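The Long White Table

Tables rarely get a room to themselves at Clustetti, a shared workshop on the second floor of an old building in Kurkport. The one against the brick wall comes close. It is white, rectangular and plain, and people end up at it whatever they came in to do.

Danjuma Iyamu looks after the furniture. He found the table secondhand and paid $595 for it, drawer included - more than he wanted to spend. 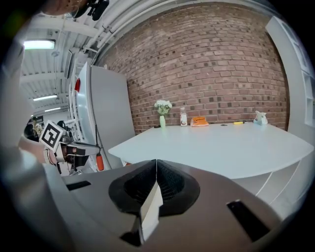

He had looked at cheaper ones, but they were too short for the wall. The brick was already there, red-brown with darker pieces scattered through it, and he wanted something pale to set against it.

The back edge is where things collect. A glass vase of white flowers shares it with a roll of black tape, a yellow marker and a bottle with a brown label. The middle stays clear, which is the only rule Iyamu enforces. 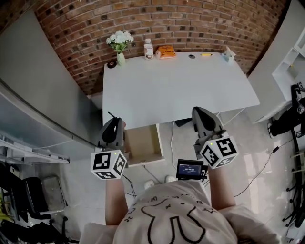 Kurkport, June

The drawer is light wood and opens from the near side. Iyamu empties it every evening at 6 and puts what he finds on a shelf for its owners to claim. Pens mostly, and once a set of house keys.

Clustetti rents more than 2,000 square feet, and its members have asked for a second table. Iyamu has measured the opposite wall twice. He wants another with a drawer, and so far the sellers he has called only have them without.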